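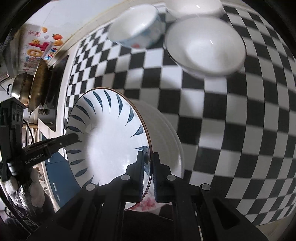

White bowl with a blue brushstroke ring and a thin brown-gold rim line.

Kitchen Notes: Sorting Bowls by Stacking Profile

The May round of kitchen work at Welska dealt with bowls. Members had reported chipped rims and stacks that leaned, and most of both came from storing unlike shapes together. The notes below set out how the bowls are now sorted and what to check before one goes back on the shelf.

Sort by profile first and by pattern last. Two bowls with the same rim diameter can nest badly if one has a steep wall and the other a shallow one. The steep bowl rides high, its foot misses the floor of the bowl underneath, and the load passes through the wall. Set one inside the other and turn the upper bowl a quarter turn. If it rocks or grinds, the two belong in different stacks.

The limit is 4 bowls per stack. The old shelves at Solton allowed taller stacks, but the uprights there were closer together and gave some side support. The Sandeck units installed this spring are open at the front and have none. Keep the total below 1000 grams where a stack sits on one of the pull-out trays – the runners drag above that. Most cereal-size bowls come in well under the limit. Large plain serving bowls often do not, and they go on the bottom shelf singly or in pairs.

Decorated bowls need a little more attention. Where the color sits on the inner wall, the foot of the bowl above can mark it over time, particularly if the foot ring is unglazed. Run a fingertip around the foot. If it feels like fine sandpaper, rub it down with 600 grit wet-and-dry paper, used wet, then rinse and dry the bowl. A metallic rim line is a separate matter. Unless the maker states otherwise, treat it as metal: no microwave, no scouring pad, and hand washing in preference to the machine.

Checking for chips takes a few seconds per bowl. Hold it on edge under the counter light and turn it through a full circle, looking along the rim and then at the foot. Hairline cracks show better from the inside on a white glaze. Tap the wall with a knuckle as well; a sound bowl rings and a cracked one gives a flat note. Cracked bowls go in the gray bin by the back door and should not be kept for dry goods.

Lay bowls on a mat during sorting and not directly on the counter. A bowl resting on its side will roll in an arc toward its foot, so leave 30 centimeters clear at the counter edge.

Felt separators in two sizes are in the Yeh drawer unit, second from the top. Use the smaller size for anything that fits inside a dinner plate. Plates and oval dishes will be sorted on Saturday, and the lower shelves should be left as they are until then.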